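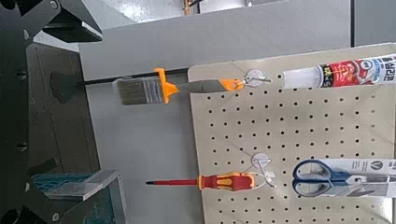

When should a person stop a robot that is working at a tool board? As soon as any one of us in the room feels unsure, and before there is any contact we did not plan.

I write this because in our group we had three different answers to this question until July. Now we have one page of rules on the wall. I will share it in some posts, maybe it is useful for other small teams.

Rule 1. One person holds the stop button, and this person has no other task. No typing, no phone, no notes. We change this person after 50 minutes, also when the work is going well. A tired person presses late.

Rule 2. The floor tape is a real border. While the arms have power, your hands stay outside. If a tool falls down, it stays there until the run is over. I know it looks silly to leave a brush on the counter when you could simply take it. Please leave it. 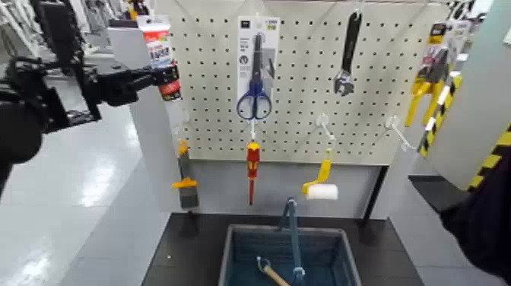
Rule 3 is about what we allow on the board. Every tool must hang from its own loop or its own package, and you must be able to lift it off with two fingers. If a person has to pull hard, the arm will pull hard too, and then the hook comes out together with the tool. We learned this with cheap hooks. Knives with open blades are not allowed at all. Scissors stay in the package.

Rule 4. Write down the start layout before the first run, not after. Which tool is on which hook, which hooks are free, what is in the basket. My colleague Pushpa Dubey made a simple paper form for this and it takes two minutes. Before the form, we were arguing from memory, and the memory was usually mine and usually wrong.
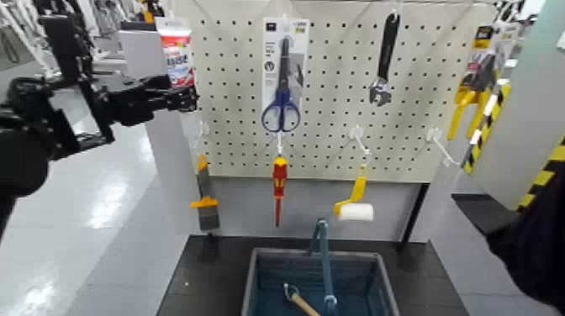 Arm reaching toward the board, scissors still in their package.

Some people asked me about speed. Our limit for the arm near the board is the slow setting, for everybody, also for the people who wrote the controller. If you want to test faster, you ask the day before and a second person reads your plan. It is a boring rule and I like it very much.

Rule 5. A failed run is saved and gets a label, the same as a good run. We have 2,844 runs in the log called Nishad, and nearly 50 of them had no label at all when I checked. I could not use these. Please do not delete a bad run because you are ashamed of it. A dropped screwdriver teaches us more about the grip than one more clean run.
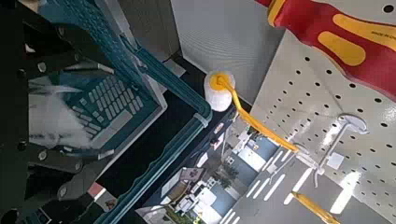 Wrist view with basket, roller and board.

Last one for today. Check the wrist camera before you start: clean glass, screws tight, cable with enough slack for the full turn of the wrist. Our checklist has 5 lines for this and I would like to have fewer, but I did not find a line to remove.

If your team has a different rule for the stop button person, please write me. I am most interested in how long you let one person do it.

More from this author
Why we moved the floor tape at Wasow
Buvonon grip tests, part 2
Labels for failed runs: a short list
Reading the Jerkside safety sheet slowly

Contact | Copyright | Back to top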